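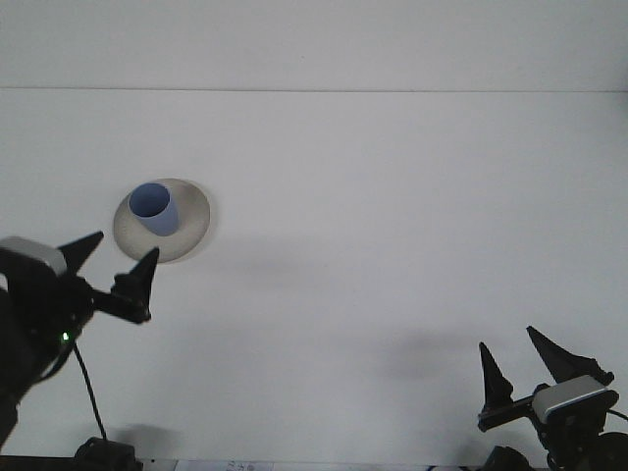 **Tableware line — place settings**

Report to: Marlies Pfister, Bralletti
Prepared by: Lech Kubiak
Date: 2022-06-13

Work in this period covered the single setting: one blue cup on one round cream plate, on a plain white table. The cup has no handle and narrows toward the base. Placing it off the center of the plate leaves part of the plate's surface free, and this position is now the reference for the setting sheets.

Status of items:

- Setting sheets: 100 of 206 complete. The remainder depend on the second plate size, which Hovland has not yet released.
- Stock: 1288 pieces logged and shelved. Chipped pieces (15) were set aside and are excluded from the total.
- Color matching: the blue was approved in February. The cream is still open — Domenica Stöckli has asked for a slightly warmer sample.

Spending is within the approved amount. No change to the end date is requested.

Next period: finish the sheets for the small plate, close the cream color, and send the first full set to Shahzad Gondal for review. A decision on the second plate size is needed from Bralletti before the large-plate sheets can begin.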